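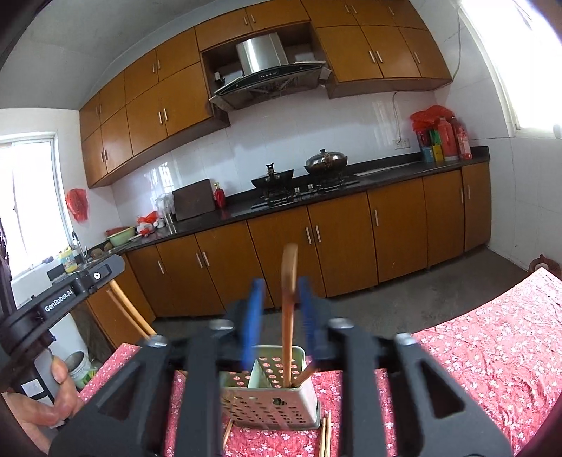

*Gripper open around the spatula, chopsticks still on the cloth.*

August 3, 2025

I have rewritten our collection rules for hand-held gripper work in homes. The previous version dated from February and ran to 2,000 words, which was too long for anyone to have open while holding a tool. The new one fits on two sides of a sheet. These notes cover what changed and where I am still unsure.

For context, the Gustden set is 1,354 episodes of kitchen and table tasks recorded with hand-held grippers in ordinary homes. Washington Rangel and I reviewed all of them over the spring. We rejected 84. Hardware faults accounted for very few of those. Most were procedural: an episode that began with the jaws already closed on the object, a label that named the wrong item, or a second operator reaching into the workspace halfway through.

## Start and end states

An episode starts with the jaws open and clear of the object, and ends with the jaws open and clear again. The February text said "start near the object," and people read "near" in different ways. The new wording is:

- Jaws open to at least twice the width of the object at the grasp point.
- No contact with the object or its container for one full second after recording starts.
- After release, withdraw along the approach direction before stopping.

The third item gets skipped most often. If an operator releases a chopstick and stops recording at once, the data has no example of backing out of a crowded holder, and a policy trained on it will tend to drag neighboring items along.

## Thin objects in holders

Perforated utensil holders are a useful target and a poor one to grade. Thin handles lean against each other and against the divider, and a tip can rest in a hole in the wall, where it resists being lifted. The rules now say:

1. Approach from above with the jaws parallel to the divider where space allows.
2. Grasp the upper third of the utensil.
3. Lift straight up until the lower end is clear of the rim, then move sideways.
4. If the holder moves with the utensil, release and mark the attempt as a failed grasp. Do not hold the container down with a free hand.

Item 4 caused some argument. Rangel's view is that people steady containers all the time and the data should show it. Mine is that a steadying hand is fine in a task defined as two-handed and wrong in any other. We settled on a separate task code for it. 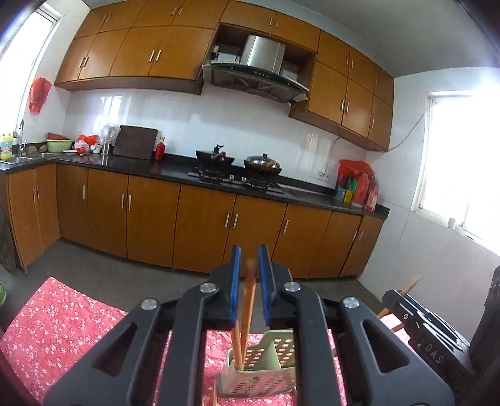 *Two grippers at the table: one at the upright chopstick, the other holding a chopstick of its own.*

## Two grippers, one table

The old rules hardly covered this. When two devices share a table, their paths cross, and each shows up in the other's view. Neither is a fault. The faults come from timing and ownership.

- Each gripper has an assigned object before recording starts. No swapping inside an episode.
- Only one gripper may be inside the rim of a container at a time. The other waits outside it, holding its object still if it has one.
- Both recordings start from the same sync signal. If one drops out, both are discarded.
- A gripper that is waiting stays in a natural working position. Do not pull it away to tidy the view.

The last point came from the Zestia batch, where operators had been told to keep the second device hidden. They did so by holding it at arm's length, and the resulting wrist angles were of no use.

## Surroundings

Leave the home alone. The February version had a section on clearing counters, and I have removed it. Bags, bottles, pans and baskets stay where the household keeps them. The exceptions are short:

- Nothing with a readable name, address or account number.
- No faces. Operators' hands are allowed.
- Stove off for any task not involving it.
- The floor between the operator and the table is clear enough to step back without looking.

Patterned tablecloths are allowed. Funeo's guidelines require plain surfaces, and I understand the reason, as small prints can upset tracking on some setups. We ran the same placement task on plain and floral cloth and saw no difference that I would defend. Bright windows are the larger problem. Where a window blows out, turn the operator - not the table - and note it in the log.

## Labels

Write the label before the episode and check it after. Use the plain name of the object: "chopstick," "spatula," "lid." Material is optional and goes in its own field. Do not label intent. "Put chopstick in holder" is a task. "Tidy up" is not.

An attempt that fails is kept, with the failure code, if the start and end states are valid. We used to delete these, and I regret it.

## Open items

The pad inspection interval is still a guess. Bachmann, our second site, checks the finger pads at the start of each session and has asked for a wear limit in millimeters. I do not have enough measurements to give one. Until then the rule is to replace a pad when the ribs are visibly flattened, and to record the change in the session log with the serial number of the gripper.

I also have no good rule for left-handed operators when two grippers are in use. Suggestions by email, please.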